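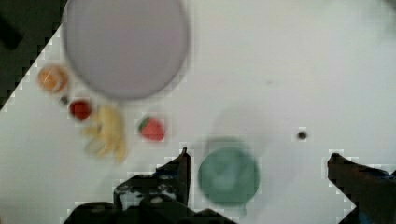

Wrist camera. Teal bowl between the open fingers, plate and play fruit further up the table.

Bidetti fingers and three camera positions: bench gallery
Unalwood bench, Retby
Posted 2018-07-31

This page collects views from the tabletop comparison of two finger sets and three camera positions. The first finger set is the Bidetti long pattern, with a 26 mm contact face. The second is the short pattern supplied with the gripper. The arm, the controller and the table stayed the same for the whole comparison. Results by object are in the bench log; only the points that bear on camera placement are repeated on this page.

The test set is toy kitchenware and play food. It has thin rims, a few handles, smooth curved sides and some items small enough to disappear behind a finger. All items are light, so payload was left out of the comparison.

The run was 300 grasps, split evenly between the two finger sets. A grasp was scored as held if the item could be lifted clear of the table, moved sideways and put down again without slipping. Items that tipped over during the approach were left as they lay and attempted in that position. 13 grasps were struck from the log after the controller dropped its connection to the wrist camera. The fault was traced to a connector and the affected grasps were repeated at the end.

Wrist position

The wrist camera is a Chevalier fixed-focus unit at 899 for the kit, including bracket and cable. It sees both fingertips at full opening, which makes it the most useful of the three for the last part of an approach. A bowl can be centred by eye with no calculation at all.

Two drawbacks. Focus is soft on anything beyond the fingertips and on anything very close, and image compression breaks up the edges of dark parts against the white table. Edge detection on the fingers was unreliable for this reason, and the finger position is now read from the controller. Lowering the compression setting helped a little but increased the delay, and the setting was put back. Larger items also run out of view early: a plate is seldom visible as a whole once the gripper is low.

Bowls were the easiest class for both finger sets when upright. The long fingers reach either side without the gripper body coming near the rim. The short fingers need a lower approach, and the approach height had to be set again for each bowl.

Side position

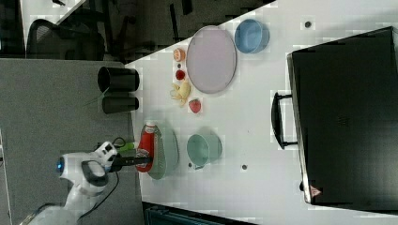
Side camera, turned on its mount. Gripper closed on the ketchup bottle, pale green plate underneath.

The side camera is mounted with the long edge of the table running up the picture. The view is left unrotated in the log so that pixel positions match the calibration file. Readers comparing the side and overhead views should allow for this.

Bottles lying down were the main reason for trying the side position. From the wrist, a closed grip on a bottle hides most of the contact. From the side it is possible to check where the fingers meet the body and whether the cap end is clear. A bottle resting on a plate adds a further problem, as the plate rim may be caught along with the bottle. The short fingers did this less often. The long fingers needed a higher closing point, which was added to the script as an offset.

Bowls on their sides were attempted by the rim only. Both finger sets managed this, with the long pattern slightly ahead. Closing speed made more difference than finger length: at the faster setting the bowl tended to roll before the second finger arrived.

The side view also takes in the cable run at the wrist. Slack was adjusted in February after a cable pulled tight at full reach, and checking it is now part of the start-up list.

Overhead position 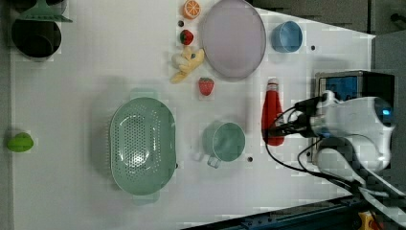
Overhead camera. Green colander and mug, plate, play fruit and red bottle, with the arm in from the right.

Overhead gives the best general layout and is used to pick the next target. Item outlines are sharp enough to tell a handle from a rim, and the perforations in the colander are readable. The weak point is height. A mug seen from above can be upright or on its side with very little change in outline, and the approach script chose wrongly on several occasions. Pairing the overhead view with the side view removes most of these errors.

The arm housing hides part of the table whenever it is over the work area. Cables add to this, as they cross items that would otherwise be clear. For target selection the arm is now sent back to its rest pose first. This lengthens each cycle, and no faster method has been tried yet.

Settings carried forward

Finger set: Bidetti long pattern, with the closing offset for bottles.
Closing speed: slow setting for all round items.
Cameras: overhead for selection, wrist for final approach, side for checking the grip.
Wrist compression: unchanged.

Still open: a softer pad for the short fingers, and a stiffer bracket for the Chevalier unit.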